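FOR IMMEDIATE RELEASE

Skosent completes shared workroom fit-out at Zamani with Skodow framing and Gromier work surfaces

Skosent has finished the furniture and fit-out package for the shared technical workroom at Zamani. The package covers open bench framing, work surfaces, desk positions and the lighting layout. Handover took place in October after a program of nine weeks.

The bench structures use Skodow, the company's framing range in silver aluminium extrusion. Uprights and crossbars are cut to length off site, delivered in labelled bundles and bolted together in the room. Shelves, brackets and cable supports fix into the same profile at any height, so a bay can be altered without drilling. The Zamani order called for 214 metres of extrusion across all bays.

Bays are left open on the sides. Equipment stored or installed inside the framing can be reached from the aisle, and sightlines are kept through the bays to the desks beyond.

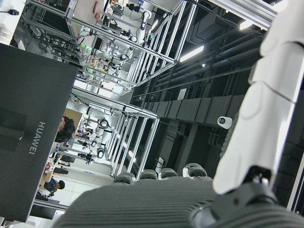 Desk positions share the floor with the framed bays and are not partitioned off. The client's brief asked that people at monitors be able to speak to people at the benches without leaving their seats. Wall panels near the desks are finished in beige.

The ceiling was left exposed. Pipes, ducts and structural beams remain visible and accessible for maintenance, and the dark finish overhead was retained from the base building. Fluorescent strip fittings were kept in the lighting layout after a review of light levels at bench height. A suspended ceiling was priced at tender stage and not taken up, as it would have reduced clearance above the taller bays.

Work surfaces are from the Gromier range, in matte white. The finish was selected to limit glare from the strip fittings and to make small items easy to find on the bench. Marking from daily use is expected on a light surface of this type. Routine care is a damp cloth and a mild detergent; abrasive pads and solvent cleaners should not be used. Heavy fixtures should be bolted down through a base plate - loose placement of heavy items is not covered under the surface warranty.

Cables and ancillary equipment are kept beside the open work area where possible. Skosent recommends leaving the central part of each top clear between tasks, and the layout drawings supplied at handover mark this zone for each position.

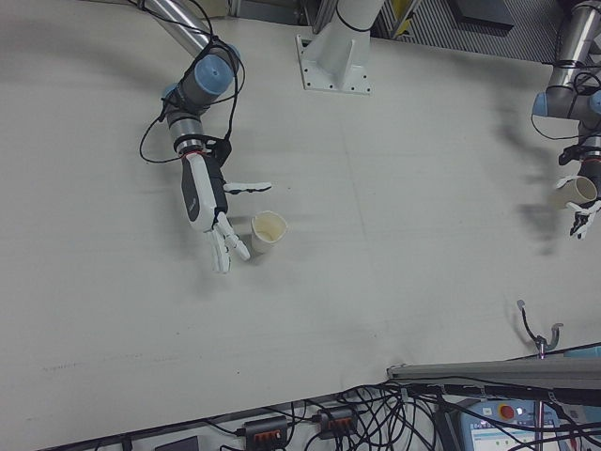
Matte white work surface at Zamani with a paper cup standing on the tabletop. Cables and equipment sit beyond the table's edge.

Each work surface is supplied with four levelling points. Tops can be re-levelled after a bay is moved, using the hex key included in the site kit. Replacement crossbars, end caps and brackets are held in stock for all current Skodow profiles.

Availability

Skodow framing and Gromier surfaces can be ordered together or separately. The standard lead time is 70 days from approval of drawings, with site assembly quoted as a separate item. Layout drawings and finish samples are available on request through the Skosent projects desk.

About Skosent

Skosent designs and supplies benches, framing and storage for workshops, laboratories and teaching spaces. Its product ranges include Skodow and Gromier.

Media enquiries: Skosent projects desk

ENDS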